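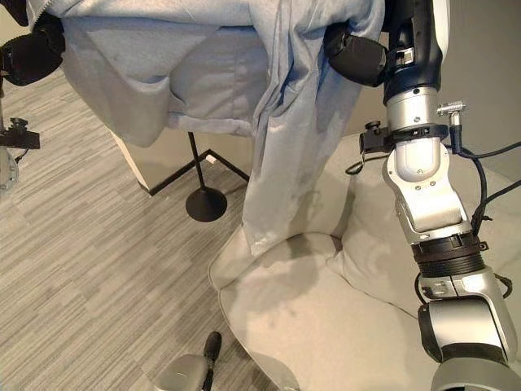

Cloth behaves differently from paper, although both can be made from the same cotton. A sheet of paper bends in one direction and then resists. Cloth can bend in many directions at once, and its threads can also slide a little over each other. When we lift a garment by its two sides, as with the blue-grey one at the opening of this chapter, the material between falls in loose folds, and the creases gather where the cloth bunches. The way in which a fabric hangs under its own weight is called drape. In this chapter we will study what drape depends on, and how a student can measure it with simple tools.
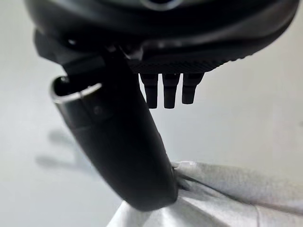
Adhiambo Mwaipopo

Chapter 8
The Fall of Cloth

Before you start, you should be familiar with the terms warp, weft and loop from Chapter 3. You will also need your notes on fibre length.

Three properties will be discussed first: weight, stiffness and thickness. A heavy fabric does not always drape well. Canvas is heavy but it stands away from the body, while a light silk follows every curve. Knitted fabrics usually drape more softly than woven ones of the same weight, as the loops can change their shape.

Seams also have an influence. Each seam adds extra layers and a line of stitching, and along this line the fabric becomes stiffer. Dressmakers know this well and they place seams with care.

Key words: drape, bending length, grain, bias, seam allowance

Activity 8.1
Cut a strip of cotton, 3 cm wide, along the grain. Cut a second strip on the bias. Let 10 cm of each strip hang over the edge of a desk and draw the two curves in your notebook.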